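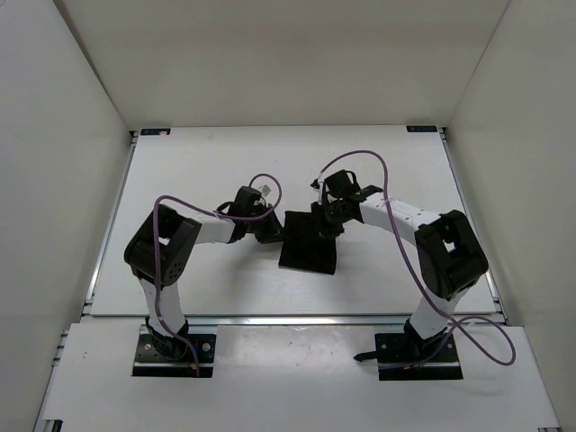
Subject: Re: [unness-dyers] Black cotton going brown at the folds

Hello everyone, and hello Matúš,

I have been meaning to sit down with your question all week and kept getting pulled away, first by the garden and then by my sister's visit, so forgive me if you've already solved this and moved on to something more cheerful. I've copied in the part I'm answering and left the rest, as the digest gets long enough without me.

Matúš Murín wrote:
> I have now dyed three lots of the same plain cotton black and all three
> look wonderful when they come off the line. Then I fold them and put them
> on the shelf, and by February the outside folds have a rusty brown line
> along them. The inside of the cloth is still black. The first lot was
> the Plika powder, the second and third were from the big tub of Zavico
> that several of us split. I rinse until the water runs nearly clear. My
> shelf is in the back bedroom and gets sun in the morning. Is this the
> dye, the water or the folding? My wife says it is the shelf. I would
> like very much for it to be something else, as I built the shelf.

Well, I'm sorry to take your wife's side, but I would look at the shelf first. I had exactly this trouble when we lived on Bergeron Street and I kept my blacks in a glass-front cabinet across from the window. Most blacks are a mixture of other colors, and when the light gets at them the blues often give up before the reds do, and what you are left with is that rusty line. The folded edge sticks out and takes all of it. If the inside of the cloth is still a good black then I don't think there is much wrong with your dyeing!

That said, there are a few things I would change, and I'll go through them in the order I'd try them.

First, move one piece. Take one from the same batch and put it in a drawer, and leave its neighbor where it is. Don't do anything else to either of them. I know it's dull to wait, but I once changed my dye, my soap and my cupboard all in the same month and learned nothing whatever from it.

Second, the rinse. "Nearly clear" worries me a little. With the Plika I always want a hot soapy wash after the cold rinses, a good 30 minutes in the pot with the cloth moving freely, and then another rinse. A lot of what looks like black at that stage is loose color sitting on top of the thread, and it rubs away wherever the cloth is creased. You can check by ironing a damp piece between two scraps of white sheet. If the scraps come up gray, it needs to go back in the pot. My last batch went back twice and I was quite short with everybody at supper.

Third, how heavy your dye bath is. Black wants far more powder than any other color, and people see the amount on the spoon and lose their nerve. I don't have your weights in front of me, but if you used the same proportion you'd use for a navy, that would explain a thin black that goes brown early. For a length of cotton weighing 1000 grams I would now use 46 grams of the Zavico, and I weigh the cotton dry, before it's been anywhere near the water. I used less for years. I have the brown dish towels to prove it.

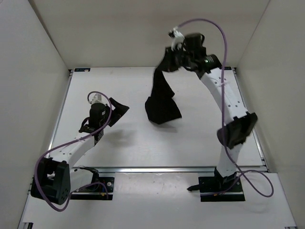 White tabletop seen from above, with a white arm on each side

Now, folding. I can hear Matúš hoping I'll say it's the folding, and I do think it plays a part. A crease that is pressed in and then sat on by six other pieces gets worn each time you pull something out of the stack. My aunt, who kept the linens for a small hotel, had us refold everything at the change of season so the creases never fell in the same place two times running. In thirds one season, in quarters the next. I do it still with the tablecloths - not the napkins, life is short - and the old black damask has held up beautifully. If you have the room, rolling is better again. I roll mine around the cardboard tubes from the fabric store, with an old pillowcase on the outside, and stand them up in the closet like umbrellas.

A small thing while I'm on it. Fold with the side you care about facing in. It feels backward, when you've gone to all that trouble to get a nice even face on the cloth, but the back of a tablecloth can go as brown as it likes.

For the pieces that have already turned, I wouldn't throw them out. You can overdye them, and the line mostly disappears if you wash the cloth well first and let it soak a long time so it goes in evenly wet. I've had good luck using a straight navy over a tired black. It pulls the warmth back down, and it takes much less powder than starting over. There may still be a shadow along the old crease in strong light, but you'd have to go hunting for it. If it's really bad, cut along the line and you have a set of napkins.

As for the shelf, please don't take it down on my account. A curtain across the front would do it, or a roller blind on the window that you pull down in the mornings. I'm sure it's a very good shelf.

Two other bits of business. I still have some of the big tub left from the split, in the blue-lidded jar, and whoever wants it is welcome to it as long as they bring their own container. And whoever borrowed my long tongs after the indigo day, I'm not cross, but I've been stirring with a broom handle and it has turned a very strange color.

Let us know how the drawer piece does, Matúš. I'd love to hear how it looks by next winter, and do give my best to your wife.

Warmly,
Nell

_______________________________________________
unness-dyers mailing list
To stop getting these messages, reply with "leave" in the subject line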